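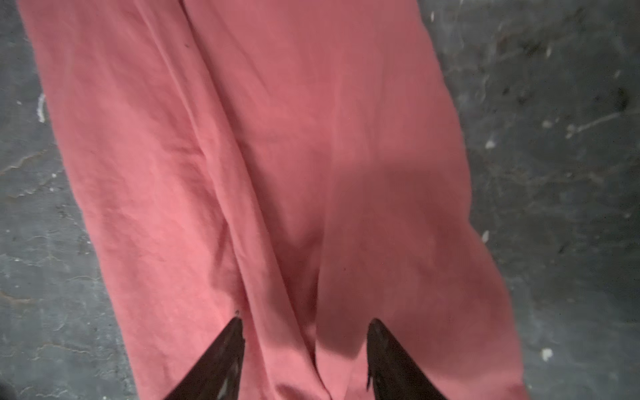 Cemirmont, 9 Oct 2021

Quintela Building, laundry and folding room
Monthly walk-through, with comments
Inspected by: Rui Falcão
Copy to: Oluwatosin Danladi

1. Floor clear of trip hazards — FAIL
Pink cloth lying on the concrete, rumpled, with a long crease down the middle. Could be trousers, could be something folded in two. I have written "textile" on the form, which has no box for "pink." Anything on the floor gets picked up or gets a cone, and we own one cone.

2. Floor dry, no leaks at the machines — PASS
Checked behind both washers with a flashlight. Found a button and the September checklist.

3. Exits and walkways — PASS
Door opens all the way. The Welto cart was parked in front of it when I arrived and is now parked in front of something less important.

4. Dryer lint screens cleaned — FAIL
Dryer 2 had enough lint in it to knit a second dryer. Cleaned while I was there. Please initial the card after each load, and please use your own initials.

5. Shelf loads — PASS, barely
Top shelf is rated for 100 pounds. The Grinivine detergent tubs have crept back up there. Move the heavy ones to the bottom before they make the trip on their own.

6. Soft goods checked for pins, clips and hard objects before folding — PASS
Pink again. The cloth has a slightly fuzzy feel to look at, and it bunches up into a ridge as soon as it's pinched. Folds like that are where pins like to live, so open the piece out flat and run a hand over it first. Slowly, if you're fond of the hand. 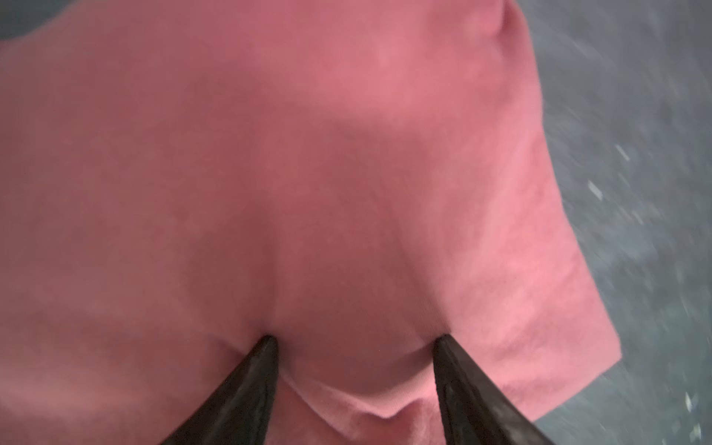 7. Extinguisher and first aid box — PASS with a note
Extinguisher tag is current. The first aid box holds 135 finger bandages and no scissors. Oluwatosin to order scissors.

8. Outlets and cords — PASS
No frayed cords. The extension cord I asked to have removed has been removed to the next room, where I also found it.

Recheck items 1 and 4 before the next walk-through. Item 5 whenever somebody with a good back is free.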